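Fillurby night classes to move to Senden Road from June

Evening classes run by Fillurby Adult Learning will move to the former print works on Senden Road in June, after the council agreed a new lease on Wednesday.

The service has used rooms at the Aryee Centre for 19 years. The lease there ends in the summer and the owner plans to turn the upper floors into flats.

Korkor Tsikata, head of adult learning, said all the present courses would carry on, including English, book-keeping, pottery and basic electrics. Two new ones, in upholstery and bread making, will be added in the autumn.

"We had a choice between a smaller building in the town centre and a bigger one ten minutes further out," she said. "Most students told us they wanted the space."

The new building has 36 parking spaces and is on the number 46 bus route. The last bus back to the station leaves at 9.40pm, and classes will finish at 9.15pm so that people can catch it.

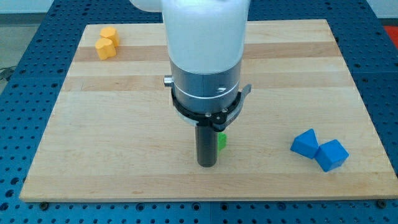
Fees and enrolment

Fees will stay the same until the end of the year. Students on a current course do not need to sign up again, and their places will be moved across. New students can enrol online or at the library on Mill Lane.

More than 1000 people took a class last year, the highest number since the service began. Spanish and pottery both had waiting lists.

Not everyone is pleased with the move. Cosmin Vasiliu, who studies book-keeping, said the walk from the bus stop was badly lit.

"I finish work at six and I come straight from there," he said. "In winter that road is very dark. I would like to see lamps put in before we start."

The council said it would look at street lighting on Senden Road before the clocks go back.

An open evening for new and current students will be held at the building from 6pm to 8pm in the first week of June. Tutors will be there to answer questions, and Lamai Thepsuriya will give a short talk on the English courses.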